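A short thread on the Bunora mural, for anyone who only saw the one photo going around.

1/ The wall is on the river side of the old Bunora textile mill. It went up over 13 nights in August. The painters worked from 10 pm until the street sweepers came through, then covered the lower part with tarps.

2/ It shows the women who walked out of the mill in the spring strike. There are 919 of them on the wall, all from the union's own list. Most are only a head and shoulders, a few inches high. The names run underneath in white.

3/ The city's order against painting on the mill is still in force. The property was sold to Muvska, the developer, and the city says the order covers the outside walls until the sale closes. Two of the painters have been fined. The fine is 1,140 each and they have until the end of the month to pay or contest it.

4/ They are contesting it. Their lawyer's argument is simple enough. The order was written to stop advertising on the building, and it says "commercial notices" in every paragraph except the last one. The city is relying on the last one.

5/ I talked to Zhiqiang Xie on the footbridge, which is the best place to see the whole thing. He drew the grid and did the first row of faces. He said the hard part was getting permission from families. Some wanted a different photo used. A few said no, and those women appear as a name with a blank space above it.

6/ He also said people keep calling it graffiti and he doesn't mind. He trained as a sign painter and used brushes for nearly all of it. Spray was only for the background, because the brick is too rough to cover any other way. 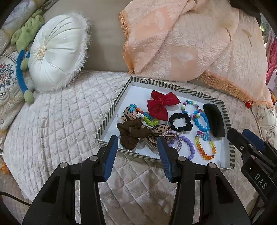

7/ Xie's aunt worked in the dye room and thinks the wall should have gone up inside the courtyard, where the walkout started. She told him people on the river path will look up for a second and keep walking, and the ones who ought to see it are the ones coming in through the gate.

8/ I think she has a point, but the courtyard is locked and has been since the sale. The river path is open all day and half the town walks it to get to the market.

9/ On the music: yes, there was a concert, and no, it wasn't organized by the painters. The band Stomance heard the tarps were coming down and set up on the far bank with a generator. They played for less than an hour. The police came, watched, and asked them to turn it down, and they did. I've seen posts saying the show was broken up. I was there and it wasn't.

10/ The song people are sharing is an old mill song with new verses. The singer reads names from the wall between the lines. They've put a recording up for free and asked that any money go toward the fines.

11/ What happens next is up to the city arts office. They can list the wall as a temporary public work, and that would pause the fines and protect it from being painted over while the case runs. The office did this once before, for the tile panels at Cheng station.

12/ Muvska has said it "respects the history of the site" and hasn't said anything else. I asked whether the wall is in the part they plan to keep. The plans filed with the city show that side of the mill as a parking entrance. I've asked again and will post the answer if I get one.

13/ If you want to see it, go in the morning. The sun is behind you from the footbridge and you can read the names as far up as the fourth row. After lunch the whole wall is in shade and photos come out gray.

14/ If someone in your family is on the list and the spelling is wrong, the painters want to know. There's a notebook at the bakery by the bridge – write the name as it should be and a phone number. They've fixed several already.

15/ Correction to post 3: the two fines were issued on different nights, so the deadlines are a few days apart. The amount is the same. Thanks to those who pointed it out.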